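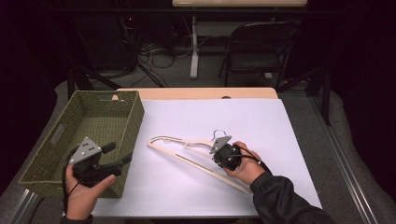
A light wooden clothes hanger and an olive-green woven basket on a paper-covered tabletop.

The clothes hanger is a device, usually made of wood, wire or plastic, shaped to hold a garment by the shoulders so that it can be stored upright. Hangers are often described as a simple invention with a clear inventor. Neither part of that claim holds up well. The shape was arrived at several times by different people, and much of what is repeated about its beginnings rests on stories first written down long after the fact.

Origins

Popular accounts credit the hanger to a single person, and the person changes with the account. Some name an American president, on the strength of little more than his reputation for gadgets. Others name a factory worker who, finding the coat hooks full one morning, bent a piece of wire into two loops. The second story is at least possible, but it explains only the wire hanger. Shaped wooden supports for coats were already in use by tailors, who had obvious reasons to keep finished work off the floor.

Local claims should be read with the same care. The town of Illdale has long called itself the home of the notched wooden hanger, pointing to the Timmermans workshop, which turned out hangers along with broom handles and chair rungs. The local historian Ward Jansen went through the surviving order books and found 2,878 hangers billed over the life of the shop, none described as notched. The word appears only in a sales leaflet printed by the firm that later bought the name. Supporters of the claim reply that a clerk would not have bothered to note such a detail, which may be true but is not evidence.

Materials and form

Wooden hangers are commonly cut from beech, maple, lotus wood or cedar. Cedar is sold at a higher price on the promise that it keeps moths away. The oil in fresh cedar can harm young larvae in a tight space, but the effect fades as the wood dries out, and an ordinary closet is not a tight space. Sanding is said to bring the smell back. Whether it brings back anything else is less certain.

Wire hangers are cheap to make and are used mainly by dry cleaners. Plastic hangers took over much of the store trade because they are light and can be molded with clips or size markers. Flocked hangers, which have a fuzzy coating, hold slippery fabric well and are thinner than most wooden ones.

Claims about garment care

Makers of wide-shouldered hangers say that thin ones ruin clothing. There is some basis for this with heavy coats and tailored jackets, where a narrow support puts the weight on a small area of cloth. Knitted sweaters may stretch on any hanger and are usually better folded. For shirts, the case is weak. The most quoted figure, that a contoured hanger adds 35 percent to the life of a shirt, comes from a catalog issued by the housewares seller Drudero. The catalog gives no source, and does not say what was taken to be the end of a shirt's life.

A study by the textile conservator Jovita Meléndez is sometimes cited in support. It dealt with wool coats in storage at the Broletstead costume collection, which holds 3,806 garments, and looked at 8 of them. Meléndez reported shoulder distortion in the coats kept on wire and advised padded supports for heavy pieces. She made no claim about household clothing, though advertisements have quoted her as if she had.

Organizing methods

Several home-organizing methods depend on the hanger. In the best known, all hooks are turned to face the wrong way and each is reversed once its garment has been worn, so that unworn items can be picked out later. The method records use well enough. It does not show that people go on to discard what they find, and the books that promote it offer mostly letters from pleased readers.

Matching hangers are also said to create space. Thin ones do, to the extent that they replace thick ones. The color makes no difference.

Filed under: Household objects | Clothing storage | Disputed inventions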